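Wondwood Evening Workshop
Handout 4: Sorting and storing small stock

Last time we got as far as cutting, and a few of you asked what I do with all the little blocks afterward. Mostly I throw them in a bin! I know the Hudeck booklet wants everything racked by length, and for long boards I agree, but short pieces just don't sit still on a rack and I got tired of picking them up off the floor.

So I color code. Green is one length, red-brown is the other, and both go in the same bin until I have time to split them up. Go for a bin with sloping walls if you can find one - your fingers slide right down to the piece you want instead of jamming in a corner.

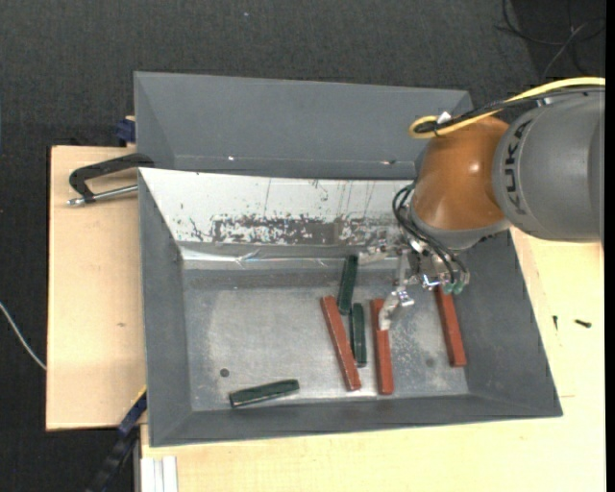
Fig. 2. Green and reddish-brown blocks, not yet sorted, in a gray bin.

Look at how they land. Nothing lines up, and a block lying close alongside another is harder to grab than one off by itself. I always take the loners first (it opens up room), then work in toward the crowd.

For June, please bring 12 blocks of your own, painted in two colors, any two you like. The Bíró paint dries fast but smells awful, so open a window. Read the Jilleck chapter on bins too, it's short.

Print this page | E-mail this page
Wondwood Evening Workshop - Contact us - Back to top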